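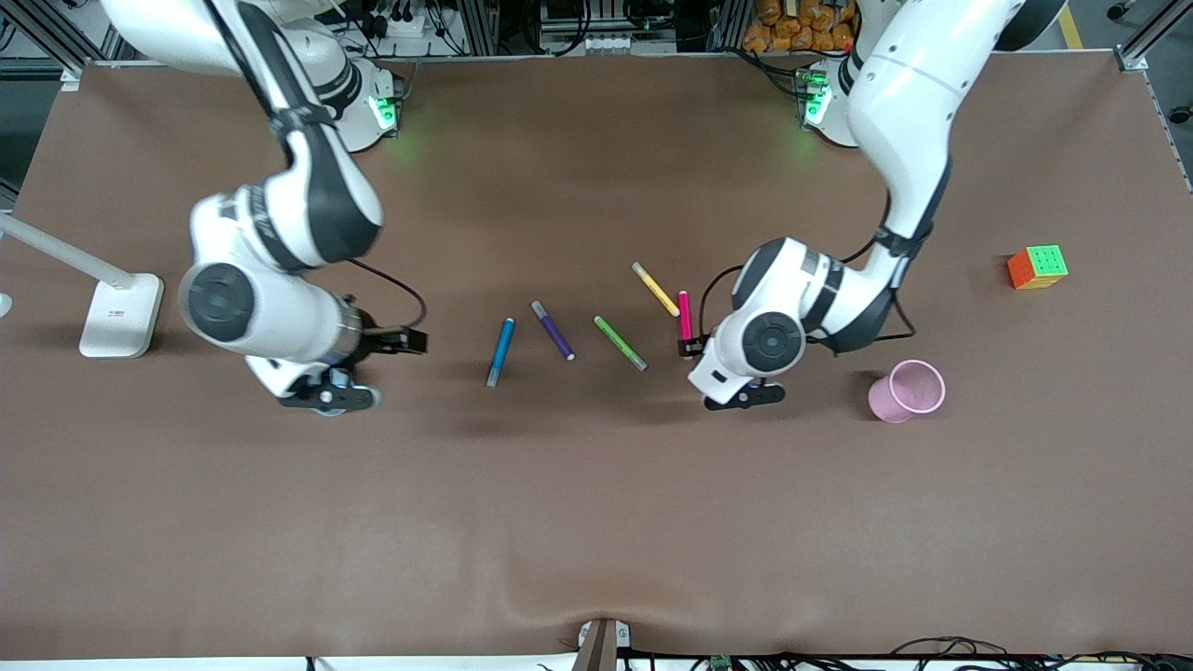
Marker pens: sorting, storing and getting ink off the worktop

Applies to: water-based felt tips, permanent markers and dry-wipe pens. Not suitable for paint markers, which have a valve and need separate treatment.

Sort before you store

Tip all the pens out on a flat table and put every one of them through the same check. Remove the cap, draw a line 5 cm long on plain paper, replace the cap until it clicks. A sound pen gives an even line from the first stroke. A pen that skips and then recovers has been stored badly and can usually be saved. A pen that leaves a grey scratch after three attempts is finished, or its nib is blocked.

Sort by ink type before you sort by colour. A permanent marker in the same pot as the dry-wipe pens will end up on the whiteboard sooner or later. If the barrels look alike, put a band of masking tape round the permanent ones.

Check the caps as well. Hold the empty cap up to a lamp and look for hairline splits near the rim. Children's pens often have a vent hole in the closed end of the cap; it is a safety feature and must not be taped over. A split in the side wall is a fault, and the pen will dry out within days whatever you do to the nib. Keep a few good caps from dead pens of the same make.

Which way up

Single-ended pens: horizontal is the safe choice for all types. Dry-wipe pens in particular should lie flat, as the pigment settles. Stored nib up, they write pale. Stored nib down, they can flood.
Water-based felt tips: horizontal, or nib down if they are already getting weak.
Twin-tip pens: horizontal only.

A shallow cutlery tray does the job. The Skodent drawer insert has channels wide enough for thick barrels, but the short sections at the front waste space and I use them for rubbers and sharpeners. Measure the drawer inside the runners before buying. Ours is 255 mm clear and the insert went in with 3 mm to spare, which was luck.

Avoid any drawer directly above a radiator or next to the oven.

Reviving a dry water-based pen

1. Stand the nib in a saucer of lukewarm water, 5 mm deep, until colour begins to run.
2. Take it out at once and blot on kitchen paper.
3. Cap it and leave it nib down overnight.
4. Test on scrap paper.

This works once or twice per pen. After that there is too little dye left to be worth the trouble. Do not use water on permanent or dry-wipe pens. A permanent marker can be treated the same way with a little surgical spirit in a jar lid, with the window open and no flame in the room.

Ink on the table

Water-based ink on a sealed surface: damp cloth, drop of washing-up liquid, wipe dry.

Permanent ink on laminate: surgical spirit on a cotton pad, dabbed from the outside of the mark inwards. Change the pad often or the dye just moves about. Rinse with clean water afterwards.

Permanent ink on varnished or oiled wood: try a hidden spot first. Spirit softens some varnishes and will leave a dull patch – on shellac it goes straight through. For oiled tops, a paste of bicarbonate of soda and water rubbed along the grain is slower but safer. Re-oil the patch when dry.

Dry-wipe ink that has been left on a board for weeks: draw over it with a fresh dry-wipe pen and wipe while wet. The solvent in the new ink lifts the old.

I have tried the Mandura cleaning wipes on all of these. They were good on laminate and poor on anything porous.

Routine

Check the whole lot every October, when the evenings draw in and the pens come out again. Anything dead goes in general waste unless you have a pen recycling point nearby. Most council kerbside collections will not take them.

Updated Apr 6, 2021: section on oiled tops rewritten.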